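Beta testers wanted for the Brisen kitchen kit

I look after the testing side at Grekatura, and I'm after a small bunch of people who would like to spend part of their spring working with a robot and a dishwasher. If you have ever stacked a rack and then had somebody else come along and stack it all over again, you already have views on this, and I want to hear them!

Brisen is our add-on kit for people who already own a robot arm and want it to do something useful in the kitchen. You get a four-fingered hand with textured pads, the software, a box of practice crockery and a printed guide which I wrote myself (so please be kind about it). The first version is meant for community kitchens, college labs and keen people with a big enough utility room. It isn't on sale yet. Before it is, I'd like it used by people who didn't build it - we all know its moods far too well by now.

There are 7 places. We ran a first round in March with our neighbours at Stirum, who came back with 41 separate complaints, and the guide is much better for it. A few were about the hinges on the carry case, which have been changed.

What you'd be doing: setting up the kit from the guide, running the loading and unloading jobs on your own machine, and keeping a log. The log is a plain form, one page per run. I need to know what you put in, which slot you wanted it in and where it ended up. Plates, bowls, trays, lids, whatever you use at home. Odd shapes are very welcome - I have a soft spot for anything flat with a raised rim, because it's such a fiddly thing to get hold of neatly.

You'll need an arm that takes the Agyeman wrist mount, a dishwasher with a rack that pulls out fully, and a bit of clear floor beside it. You don't need to write code. If you can update a phone and follow a recipe you'll be fine, and I'm on the end of the phone most afternoons if you get stuck.

Each place pays £198 for the full set of logs, and you keep the practice crockery. The kit itself comes back to us, and we cover the courier both ways. It's insured up to £2,000 while it's with you, so please don't lie awake over it.

To apply, send me a few lines through the contact form on the Grekatura site with "Brisen tester" as the subject. Tell me which arm you have, which dishwasher you have, and the most annoying item in your cupboard. A photo of your kitchen layout helps a lot (no need to tidy up first). Applications close at the end of April 2020 and I'll write back to everyone, whether or not I can fit you in. If you asked about the first round and missed out, do try again, I've kept your messages.
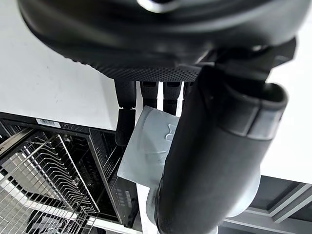 The hand at work over an open dishwasher, with the rack pulled out.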